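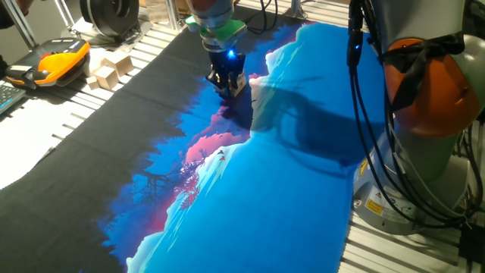

What does a robot need before it can learn to handle cloth?

It needs a great many examples of cloth being handled, recorded carefully from start to finish, with enough variety among them that the next piece of fabric doesn't come as a complete surprise.

About Dikatance

Making those examples is what we do here at Dikatance, all day and most days of the year. We are a small company that gathers and prepares recorded examples for people who are teaching robots to do useful things with their hands. We don't build robots and we don't write the learning software, although we have strong opinions about both and will share them over coffee if you let us. Our part comes in the middle. Somebody has a robot that can move and a program that can learn, and they need a few thousand good tries at a job before the two of them can get along. We sit down at the table and make those tries, one after another.

How we started

The company began in a rented unit behind a print shop, with one arm, one long table and a borrowed heater that tripped the breaker whenever the arm was running too. Our founders had come from a company that made bedding, and they knew something that people in robotics were only starting to run into, which is how stubborn a simple sheet can be. A box stays a box when you pick it up. A sheet has as many shapes as there are ways to drop it, and every one of them asks for a slightly different next move.

The first set we ever delivered had 262 examples in it. It took us the whole of one September, and we were so proud of it that we printed the file list and taped it to the wall — it's still there, a bit yellow now. Looking back, a good share of those examples are too much alike. We had fallen into the habit of laying the cloth down the same way every time, and the program learned our habit very nicely and learned very little else. We tell that story to every new person on their first morning, and we tell it to most visitors too, so please act surprised.

What a day looks like

Each shift starts with a slow check of the arms, the grippers and the camera views. After that the cloth goes down on the table and the work begins. An operator guides the arm through one job: take hold of a corner, draw an edge across, smooth out a ridge, fold a side over. When the try is over, it gets a short written note and a grade, and the cloth is laid out again in some new way. Then comes the next one. It is quiet work, and people who like knitting or jigsaw puzzles tend to be very good at it.

We now have 29 people, split between operators, reviewers and the folks who keep the equipment healthy. Reviewers watch every recording from beginning to end. They mark the moment the gripper closes, the moment it lets go, and anything odd in between, and they write down in everyday words what the operator was trying to do. A program that learns from pictures and words together needs both to be honest, and a lazy sentence does as much harm as a blurry picture.

We keep the tries that go wrong, too. If a gripper misses the fabric, or picks up two layers when it was meant to pick up one, that recording is labeled as a miss and stays in the set. Some customers ask us to leave the misses out, and we will if they really want that, but we usually try to talk them around first.

The fabric shelves

Visitors always want to see the robots, and then they end up spending most of their time at the fabric shelves. We have 86 different pieces at the moment, from thin cotton to heavy fleece, some plain and some printed with the loudest pictures we could find. Bold prints matter a great deal to us. A camera that has only seen white towels can be badly thrown off by a pattern with sharp changes from dark to bright, and it may take a printed line for the edge of the cloth. Shadows cause the same kind of trouble, so we record under uneven light as well as even light. Dark cloth has its own set of problems, folds being so hard to make out on it, and we have whole weeks given over to nothing else.

Please don't bring us your old curtains unless you mean it. We will keep them.

Our projects

Fetix is our longest-running project. It is a growing collection of single-cloth jobs, recorded with one arm or two, and it is the set most new customers begin with.

Belent is newer and covers the messier side of things: cloth in piles, cloth inside containers, cloth with something lying underneath. It goes slowly. A Belent example takes roughly 95 seconds to record and a good deal longer to review, and we have stopped apologizing for that, as the results have been worth the wait.

We also do custom work. A customer sends us their gripper or tells us which one they use, we agree on the jobs and the written instructions, and we make a small trial set before anybody signs up for a large one.

Where to find us

Our workroom is in the old Mousavi building, on the ground floor, through the green side door and past the loading dock. The front entrance belongs to our neighbors, who are very kind about sending lost people around to us. Visits are welcome by arrangement, and students are welcome too, though we do ask that everyone stay behind the floor line while an arm is moving.

If you would like to work with us, we look for patience and steady hands well before we look for a degree. New operators train for several weeks alongside someone experienced, and their early recordings are kept apart until a reviewer is happy with them. Write to us through the contact form and tell us a little about yourself and what you like to make or mend.

Page last updated 2024-05-19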